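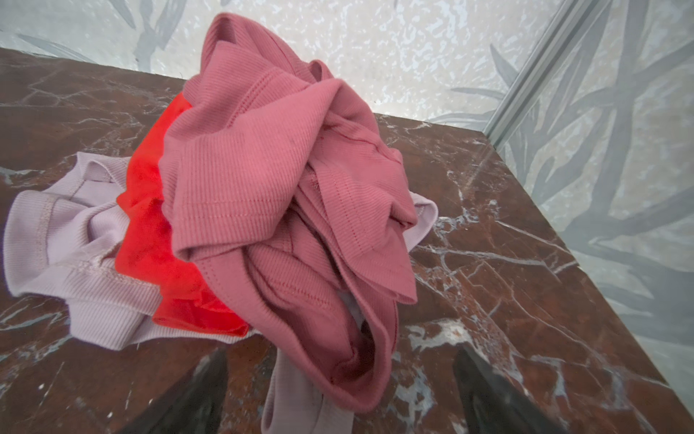 *Pink, red and lilac, all ribbed, on the marble.*

Re: How many crumples is enough?

On February 15, 2024, Waltraud Pfister wrote:

> We have more than 700 episodes with the knitwear now and I'd like to stop and train before anyone adds to them. Two questions for the list. First, do we keep the starts where the garments overlap, or only the ones where they're apart? Second, the Auer people want every episode labelled by garment. I'd sooner label by colour.
>
> Waltraud

Colour, please. I spent most of December reading labels from Pullmont in which the same item was a vest, a top, a "tank" and, on one memorable afternoon, a sock. A red thing stays red whoever is typing.

On the overlaps I'd keep the lot. The policy we trained on tidy starts was very good at tidy starts. Give it one layer tucked under another and it went for the seam like a man looking for the end of the sticky tape. 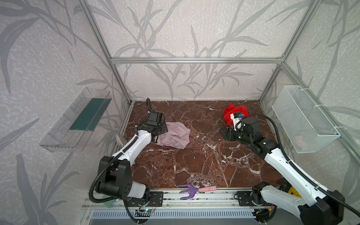
What I would change is how we crumple. We all have a personal crumple - mine is a sort of bun - and after 14 resets in a row you can tell who was on shift from the first picture of each episode. Mirnudton learned my bun beautifully and was baffled by Waltraud's. So: swap operators every 4 episodes, drop the fabric from a decent height, and leave it where it lands. No patting.

Two-arm episodes need a note of which arm went first. I know the joint logs have it. I also know who gets asked to dig it out of the joint logs. 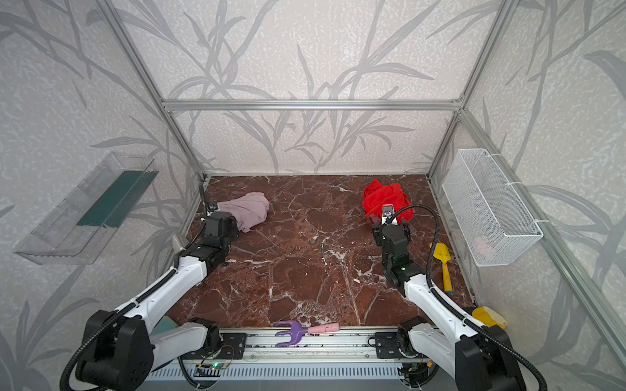
Please also keep the failures. Arer's script still bins anything without a success flag, so a missed grasp followed by a perfectly good second try goes in the bin with the rest. I have a patch that keeps up to 2 retries per episode and will send it once I've found where I saved it.

Happy to stop collecting while the training runs. My bun could do with the rest.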